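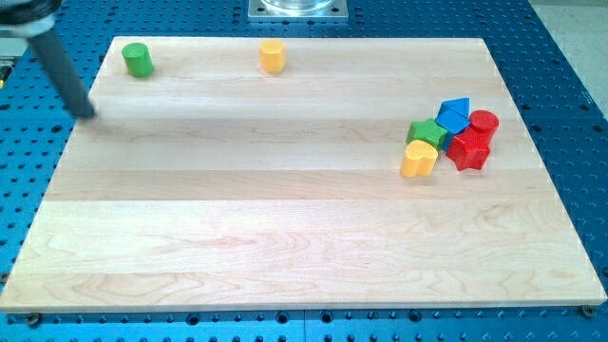
Shona MacKinnon told us on day one that we'd picked the wrong question. You can't ask people "do you waste bread," she said, everyone says no. Ask what they ate yesterday and what's in the freezer. So we changed the survey. This is the report on what came out of it.

Bread Waste in Shared Student Kitchens, Hamholm Hall
Group 4: Li-hua Pan, Valentin Bachmann, Grímur Hafstein

Search this site Enter keywords Go

Last updated June 7, 2025

Background

Hamholm has shared kitchens on every floor. Everybody buys their own loaf. Most loaves sold at the Prolldale store down the hill are full size, and one person doesn't get through a full size loaf before it goes stale or moldy. That was our starting idea anyway. We wanted to know how much gets thrown out and whether people would share if it was made easy.

Method

Survey first, then a bread diary. 101 students filled in the survey. 40 of them said yes to keeping a diary for 10 days. Diary was one line per day: bought, eaten, frozen, tossed. We asked for slices because nobody owns a scale. Rolls and bagels counted as two slices, which we argued over for a whole meeting and still don't love.

Valentin did the survey form, Li-hua did the diaries and the chasing of people who forgot their diaries. Grímur did the tables and the interviews on the top floor.

What we found

Most tossed bread was the end of the loaf. Heels plus the last few slices. People didn't call this waste in the survey, they called it "the ends," so Shona was right about the wording.

Freezer use was lower than we thought. Reasons given: freezer full, freezer is gross, someone took it last time, didn't know you could toast from frozen. The last one came up more then we expected. Bahman Sadeghi runs the hall kitchens and had already guessed it, he said new students ask him every fall.

Mold was the main reason for tossing in the warm kitchens on the south side. On the north side it was mostly "stale." Could be the sun, could be that those kitchens have the radiators off. We didn't measure temperature. Should have.

People who bought unsliced loaves tossed less. Small group though, so don't lean on it. They also cooked more in general, so it may just be that kind of person.

Sharing trial

We ran a shared loaf on one floor. Four people, one loaf, money in a jar. Worked fine until the weekend when two went home and the loaf sat there. The other two said they'd do it again but only with half loaves. Prolldale does sell halves but they cost nearly the same as a whole, see interview notes.

Problems

Diaries had gaps. We left blank days blank and did not guess.
Exam week overlapped with the end of the diary, so people were eating strange things at strange hours.
Only one hall. The December group looked at milk in the same building and had the same issue.
Slices are not all the same size. Obvious but it matters for the totals.

Suggestions

A sign on the freezers saying toast from frozen is ok. Cheap, do it first.
One labeled freezer drawer per kitchen just for bread.
Ask the store about half loaves at half price. Grímur emailed, no answer yet.
Next group should weigh the bread and put a themometer in each kitchen.

Appendix A is the survey form, Appendix B the diary sheet. Interview notes are with Li-hua, ask her if you need them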